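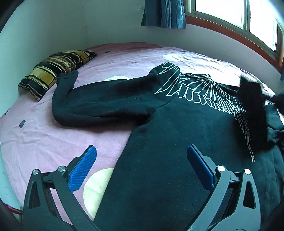
Kistlow 핸드헬드 그리퍼 작업 갤러리: 의류와 침구 편

Sumden에서 판매하고 대여하는 Kistlow는 사람이 손에 들고 쓰는 두 손가락 그리퍼입니다. 로봇 팔 없이 집 안에서 조작 시연을 기록하려는 연구실과 개발팀이 주로 찾습니다. 이 페이지에는 천을 다루는 작업과 그때 쓰는 구성품, 설정에 관한 내용을 모았습니다. 단단한 물건을 다루는 작업은 주방 편과 책상 편에 있습니다.

글 Austra Kazlauskienė
그리퍼 설계 및 기술 검토 Birger Dahlgren

작업: 침대 위의 후드 티

분홍색 시트 위에 검은색 후드 티가 구겨진 채 놓여 있고, 파란 패드를 단 두 손가락이 벌어져 있습니다. 등판에는 흰 선으로 그린 날개가 있습니다.
패드: 격자무늬 파란색 / 조명: 창가 자연광

후드 티는 의류 작업 가운데 문의가 많은 품목입니다. 소매가 길고 모자가 따로 놀아서 같은 옷이라도 놓을 때마다 모양이 달라집니다. 시연자는 보통 소매를 먼저 펴고 몸판을 정리한 다음 접기로 넘어갑니다. 순서를 정해 두고 기록할지, 시연자에게 맡길지는 프로젝트마다 다르며 저희가 따로 권하는 방식은 없습니다. 다만 한 묶음 안에서는 방식을 섞지 마십시오.

검은 옷은 주름의 깊이가 화면에 잘 드러나지 않습니다. 창이 밝으면 노출이 창 쪽에 끌려가 옷이 더 어두워지기도 합니다. 자동 노출을 끄고 옷에 맞춰 고정하는 편이 낫고, 이때 창은 하얗게 날아가도 그대로 둡니다.

손가락과 패드

손가락은 무광 검정 플라스틱입니다. 프레임에 삼각형 구멍이 뚫려 있고 링크로 연결됩니다. 나사는 시중에서 파는 일반 공구로 풀고 조일 수 있습니다.

패드는 길고 납작한 파란색이며 표면에 고운 격자무늬가 있습니다. 면, 플리스, 타월처럼 표면이 거친 천은 살짝만 눌러도 잡힙니다. 안감용 폴리에스터나 새틴은 미끄러지는 일이 있어 손잡이를 조금 더 당겨야 합니다. 얇은 천을 한 겹만 집으려면 패드 끝을 천에 눕히듯 대고 밀면서 닫습니다. 처음 쓰는 분들이 연습을 많이 하게 되는 동작입니다.

패드에 보풀이 끼면 마른 칫솔로 결을 따라 털어 냅니다. 알코올을 묻힌 천으로 닦아도 되지만 아세톤은 쓰지 마십시오. 격자가 닳아 손끝으로 만졌을 때 매끈하면 교체 시기입니다. 양쪽을 함께 바꿔야 잡는 힘이 고르게 나옵니다.

작업별 참고

수건 접기
모서리를 집어 반대쪽으로 넘기는 단순한 동작이라 첫날 연습용으로 좋습니다. 무늬 없는 수건은 앞뒤 구분이 어려우니 라벨이 보이게 놓고 시작합니다.

티셔츠 펴기
뒤집힌 소매를 꺼내는 동작은 한 손 구성으로는 오래 걸립니다. 양손 구성에서는 한쪽이 어깨선을 누르고 다른 쪽이 소매 끝을 잡습니다.

양말 짝 맞추기
발목 쪽을 겹쳐 잡을 때 패드 사이에 천이 두껍게 물립니다. 손가락이 끝까지 닫히지 않아도 기록상 문제는 없습니다.

베개 옮기기
속이 꽉 찬 베개는 가운데를 잡기 어렵습니다. 귀퉁이나 솔기를 잡습니다. 광택 있는 벨벳 커버는 결 방향에 따라 잡히는 느낌이 다릅니다.

시트 당기기
손가락 한쪽을 시트 아래로 넣고 닫습니다. 매트리스 모서리에 패드가 긁히기 쉬우니 천천히 넣으십시오.

촬영 환경

카메라가 광각이라 화면 가장자리가 휘고 모서리가 어두워집니다. 보정은 Org에서 처리하므로 촬영할 때 신경 쓸 부분은 아닙니다. Org는 Kistlow에 포함된 기록 프로그램이며, 시연을 구간으로 나누고 실패한 구간을 표시하는 기능이 있습니다. 원본 영상은 보정 후에도 그대로 남습니다.

두 손가락은 늘 화면 아래쪽에 걸려 있어야 합니다. 손가락이 화면 밖으로 나가면 손목 각도가 지나치게 꺾였거나 카메라 고정부가 헐거운 경우입니다. 고정부부터 확인하십시오.

천 작업에서는 배경 무늬가 도움이 됩니다. 완전히 단색인 시트나 흰 책상에서는 위치 추적이 끊기는 일이 있습니다. 무늬 있는 시트나 러그가 있으면 그대로 쓰고, 없으면 주변에 책이나 쿠션을 놓아 둡니다.

기본 구성

Kistlow 본체(손잡이, 손가락, 카메라 고정부)
장착된 패드 외 여분 패드 2개
충전식 배터리 2개
Org 사용권
운반 가방과 한국어 안내서

양손 구성은 본체가 2대이며 나머지 부속은 그에 맞춰 들어갑니다. 카메라는 별도입니다. 이미 쓰는 광각 액션캠이 있으면 고정부가 맞는지 먼저 문의해 주십시오. 어댑터가 필요한 기종이 있습니다.

대여와 구매

대여는 주 단위이며 기본 구성과 양손 구성 모두 가능합니다. 대여품의 패드는 출고 전에 새것으로 교체합니다. 반납할 때 패드가 닳은 것은 정상 사용으로 보고 비용을 받지 않습니다. 손가락 프레임이 부러진 경우에는 부품값만 청구합니다.

의류 작업용 시연 과제 목록 34개는 구매와 대여 고객 모두에게 파일로 드립니다. 과제마다 시작 상태, 끝 상태, 실패로 볼 기준이 적혀 있습니다. 2월에 후드 티와 집업 항목을 다시 썼으니 그 전에 받은 분은 새 파일로 바꿔 쓰시기 바랍니다.

직접 잡아 보고 결정하려는 분은 Tarnside 작업실로 오시면 됩니다. 침대와 옷장, 세탁물 바구니를 갖춘 방에서 시험할 수 있고, 본인이 다룰 옷이나 천을 가져와도 됩니다. 방문 전에 예약이 필요합니다. 오전 시간은 배송 준비로 받지 않습니다.

알려진 제한

젖은 천은 권하지 않습니다. 손가락 링크에 물이 들어가면 움직임이 뻑뻑해집니다.
패딩이나 두꺼운 이불은 가장자리만 잡을 수 있습니다.
지퍼 손잡이처럼 작은 부품은 패드 끝으로 집을 수 있으나 실패가 잦습니다. 얇은 팁은 Birger Dahlgren이 시험 중이며 판매 시기는 정해지지 않았습니다.
털이 긴 담요는 패드에 섬유가 남습니다. 작업을 마친 뒤 바로 털어 주십시오.

다른 갤러리
주방 편
책상 편
양손 구성 편

문의: Sumden 고객 지원, 페이지 하단 양식 이용
대여 문의에는 사용할 카메라 기종과 한 손, 양손 여부를 함께 적어 주십시오.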